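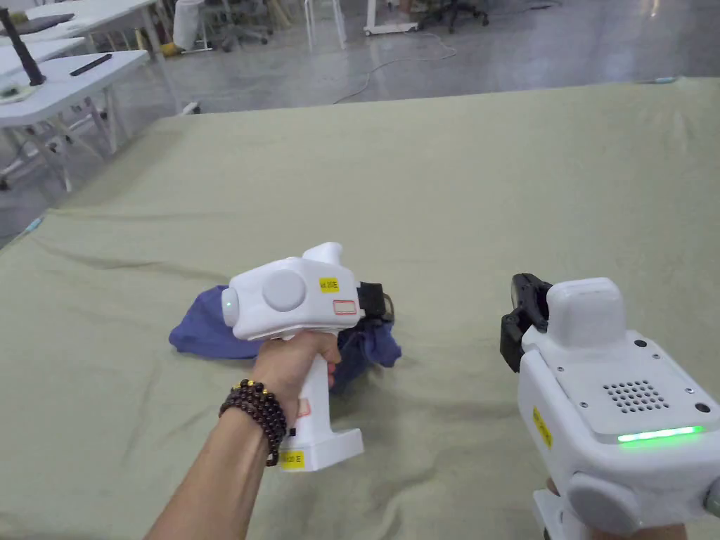

末班渡轮

船票是昨晚买的,两张,一张退不掉。

阿格尼丝·诺丁站在普拉姆港的售票窗外头,伞没带,头发贴在脸上。窗口里的女人说规定就是规定,不退,改签可以,要加钱。加就加吧。她又不想改了。

“那您到底要哪样?”

“不要了。就这样。”

十九分钟后开船。她看了两次表,第二次还是十九分钟,表停了。糟。问旁边卖热栗子的,人家抬下巴指指钟楼。还有十一分钟。

克莱德没来。

克莱德·萨博这个人,说来就来,说不来从来不说。去年九月也是,讲好了在厄贝里家门口等,她等到路灯亮了,等到厄贝里太太出来倒垃圾,问她要不要进去喝口汤。她进去喝了。豌豆汤,咸得很。克莱德第二天打电话,第一句话是问她看没看见他的灰围巾。

灰围巾现在就在她包里。洗过了,叠好了,带着准备还他。或者不还。看情况。

包很沉。里面还有父亲的钟,不是整只,是机芯,用两层毛衣裹着。钟壳留在旺德萨的老房子里,太大,搬不动,买房的人说喜欢,就给他们了。机芯她不给。机芯父亲拆过装过不知多少回,每次都多出一颗螺丝,每次他都说,这颗本来就没用。那些没用的螺丝装在一个药瓶里,也在包里,走一步响一下。

哗啦。哗啦。

检票口开了。人往前挤,推车的,抱孩子的,一个男人扛着一捆鱼竿横着走,差点扫到她眼睛。对不起对不起。没关系。她让到一边,又让到一边,最后让到了队尾。

其实她可以不走。这话她在火车上想了一路。特里尔诺那边的工作是修琴的店,老板信写得很客气,说住处有,小,朝北,楼下是面包房,早上四点开始吵。她不怕吵。她在父亲的铺子里长大,满墙的钟,整点的时候谁说话都听不见,一家人吃饭就停下筷子——不对,是停下勺子,等它们敲完。有的快,有的慢,十二点能敲上好一会儿。母亲受不了,走了。父亲也没去调。

克莱德第一次来铺子,正赶上整点。他站在门口捂着耳朵,张嘴说了一大串,一个字都没听见。后来问他说的什么,他死活不讲。问了多少年了。

“票。”

她把两张一起递了过去。检票的小伙子看看她,看看她身后。

“另一位呢?”

“后面。”

“后面没人了。”

“那就再等等。”

“小姐,等不了,要收跳板了。”

她回头。码头上湿漉漉的,栗子摊在收,铁皮桶里冒着白烟。远处有辆出租车拐进来,车灯晃了一下,她心里咯噔一声。车停了。下来一个老太太,拎着一只鸟笼,笼子上罩着布。老太太跑得倒快,噔噔噔上了跳板,连票都没掏,嘴里喊着来了来了。

小伙子叹气。“您到底上不上?”

上。

船舱里一股柴油味,还有谁的橘子。她找到位子,六号,靠窗,旁边空着,就把包放在那儿。老太太在过道上来回走了两趟,最后在她对面坐下,把鸟笼搁膝盖上。

“有人吗这儿?”老太太指那个包。

“有。”她说。过了一会儿又说,“没有。”

老太太也没挪。掀开布角看了看鸟,又盖上。

“晕船。它比我晕得厉害。”

“什么鸟?”

“不知道,我妹妹的。妹妹死了,鸟给我。房子给她儿子,鸟给我。”老太太讲得很平,像在念菜单。“你呢,你去做什么?”

“修琴。”

“会修?”

“会修钟。”

“那差不多。”

差得远了。可她没纠正。引擎响起来,脚底下的铁板跟着抖,药瓶里的螺丝也跟着抖,细细碎碎的一阵。老太太竖起耳朵听。鸟也在笼子里动了一下。

手机响了。克莱德。

她看着那个名字,响了四下,五下。接了。

“你在哪儿?”他喘得厉害。

“船上。”

“哪条船?”

“你说哪条船。”

“我在码头。我在北码头,这边什么船都没有,阿格尼丝,这边有个人在刷漆,他说客船早就改到——”

“改到南边了。票上写着呢。”

“票在你那儿啊。”

对。票在她那儿。两张都在。她昨晚想过要不要拍给他,想了一下,灯关了,睡了。是忘了吗?她也说不准。好像是忘了。

窗外码头往后退,很慢,慢得像是船没动,是地在动。她用袖子擦玻璃,擦出一块,又糊上了。

“下一班什么时候?”他问。

“明天早上。”

“那我明天早上来。”

她没出声。引擎声大,他那边风也大,两头都是呼呼的。然后他又说了一句什么,长长的一句,正好汽笛响了。

很响的一声,整个船舱的人都缩了缩脖子。老太太扑在鸟笼上。等汽笛停了,电话里只剩风。

“你刚才说什么?”她问。

“没什么。”

“克莱德。”

“围巾你带着吧,”他说,“船上冷。”

挂了。她拿着电话坐了一会,屏幕暗下去,照出半张脸,头发还是湿的。

老太太从口袋里摸出一块饼干,掰开,一半塞进笼子,一半递过来。饼干是软的,沾了点口袋里的毛。她吃了。

出了港,浪就来了。船头一抬一落,橘子从谁的袋子里滚出来,滚过过道,又滚回去。一个小孩追着跑,他妈在后面喊名字。灯闪了两下。有人在骂船公司,三百块一张票,连灯都修不好。

她把围巾拿出来,灰的,洗过以后缩了一点。绕了一圈,不够绕第二圈。又伸手进包里摸机芯,毛衣裹得好好的,凉气还是从缝里透出来。发条是松的。父亲走之后就没再上过。

钥匙呢?在药瓶里,和螺丝混着。她拧开盖子,倒在手心里,借着那盏闪来闪去的灯慢慢拣。

“找什么?”老太太凑过来。

“钥匙。”

“这颗是干嘛的?”老太太捏起一颗最小的,眯着眼。

“没用的。”

“没用你留着?”

她找到了钥匙,摸到轴孔,对了两次才对准。拧了一下。紧。再拧一下,里面咬住了,咔的一声,然后开始走,隔着毛衣,闷闷的。

老太太把耳朵贴过去听。

“快了,”老太太说,“你这个走得快了。”

“嗯,”她说,“一直快。”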